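16 de julio. Cuaderno del taller, mesa de mármol

Sigo con los cubos de letras, que en mayo dejé a medias por culpa del pedido de Hondis y que ya me daban remordimientos cada vez que abría el armario. Hoy los he sacado sobre la mesa veteada para probar palabras cortas, a ver cómo se leen los colores cuando las letras van juntas. He empezado por RED porque en español también nos vale (¡y así Amparo no me protesta por el inglés!). La R morada, la E en azul verdoso, la D verde. Puestas en diagonal y un poco torcidas, como las dejaría un crío, se leen de sobra.

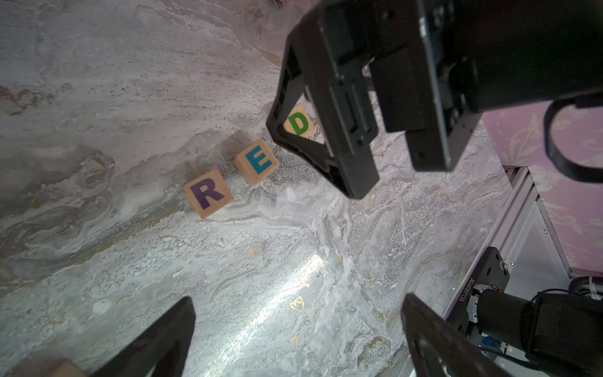
La duda que arrastro es el morado. Amparo Correa dice que tira a oscuro y que al lado del azul se come a la vecina; yo lo veo bien, y además de esa pintura nos quedan 5 botes, así que morado se queda por ahora. Lo que sí quiero repetir es el lijado de cantos. Con la lija de 65 que trajeron de Barkatetti por error quedan unas rayas horribles, no la uséis ni para desbastar, por favor. La fina está en el cajón de siempre, debajo de los pinceles.

Luego me he puesto con las piezas lisas, las rectangulares sin letra. El tono tostado me gusta mucho más que el del lote anterior, que salía amarillento, y el acabado mate lo dejaría tal cual, sin barniz. Sobre el mármol rosado y gris resaltan una barbaridad.
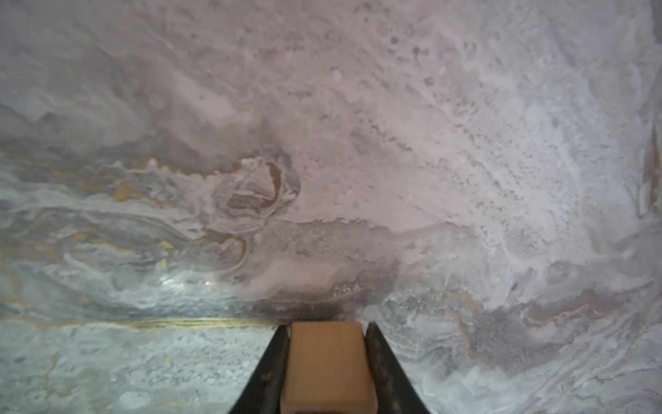 Pieza lisa, tono tostado, acabado mate.

Queda por decidir si la caja de Omisier lleva 12 letras o el abecedario entero. Yo voto por 12 y unas cuantas lisas para que hagan torres, pero Xiong nos pasa el precio de la madera por 1.000 piezas y entonces igual compensa lo otro. Tengo que hacer cuentas con calma.

Pendiente: probar palabras con la Ñ (plantilla sin hacer), pedir lija fina, preguntar a Amparo si el verde de la D es el de la carta vieja o el nuevo, que no lo apunté.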